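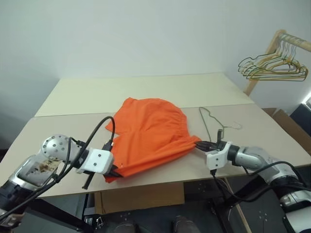
Section 5. Operating the Two-Arm Hanging Station

5.1 Purpose

The hanging station takes garments from the sorting line and prepares them for the rail. At the Kornport site it handles shorts, skirts and light tops. Heavy or lined garments remain with the manual team.

5.2 Changes to staff duties

Employees assigned to the station no longer hang each garment by hand. Their duties are to load the table, keep hangers supplied, inspect finished pieces and clear faults. Each operator works at the station for no more than 3 hours before rotating to another post. Operators must complete the Wouters safety module before their first rotation.

5.3 Starting a batch

1. Confirm that both arms are in the rest position and that the cables hang free of the table edge.
2. Clear the table of tags, pins and loose thread.
3. Place one garment flat in the middle of the table.
4. Lay one hanger beside the garment, within reach of the right arm.
5. Step back behind the floor line and select the garment type on the Collari panel.
6. Press Start. The grippers will take hold of the garment and pull the fabric straight.

Note: Small wrinkles do not affect the cycle. Garments that are twisted or folded over must be laid out again.

5.4 Faults

If a gripper misses the cloth, the station will try again. After 5 failed attempts it stops and the amber light comes on. Press Hold, remove the garment and send it to the manual team. Record the garment type in the shift log.

CAUTION: Do not reach between the arms while the green light is on. Do not pull fabric from a closed gripper. Use the release button.

5.5 Questions about work assignments

Supervisors will review the rotation schedule with each team on the first Monday of the month. Concerns about workload or pace may be raised at that meeting or with the site office at any time.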